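Category: Sewing & Mending > Buttons, Thread and Notions

**Sorting old buttons: by color or by size?**

hemline_kate
I bought a tin of buttons at an estate sale in Jorkcombe. My count came to 776, not including the cracked ones. I want to sort them before I start on summer shirts. Do you go by color or by size?

porchlight40
Size, always. When a shirt is missing a button, the hole decides what fits. I can live with a slightly different white.

Clallia
I disagree. Most of mine go on kids' cardigans and the color is what people see. I sort by color first and string the matching sets together on thread so they don't get split up.

hemline_kate
There are a lot of sets of three and four in here. Do you string those even if they're too few for a shirt?

Clallia
Yes. Three is enough for a cuff and a spare.

oldbobbin
Check for metal shanks before you put anything away. I lost 15 good shell buttons in April because one rusty shank was in with them and it stained the lot. Metal goes in its own envelope now.

porchlight40
I doubt rust did that unless they were stored damp. I've kept mine mixed for years with no trouble.

oldbobbin
They were in a basement in Kondidbridge, so yes, damp. Still not going to mix them again.

hemline_kate
Thanks, all. I'm going with size first, then color inside each size. Small shirt buttons in the top drawer, coat buttons lower down, strung sets in the open part.
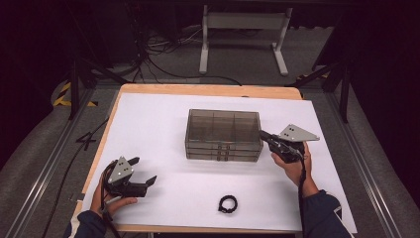
I still don't know what to do with the two-hole ones. They look the same size as the four-hole ones but I don't like them on collars.

porchlight40
Keep them with the rest. Two-hole is fine on a placket.

Clallia
I'd separate them. You'll get tired of picking through. And coat buttons fill a shallow drawer fast, so you may want a jar for those.

hemline_kate
I have a jar. I'll measure the thickest ones tonight and see.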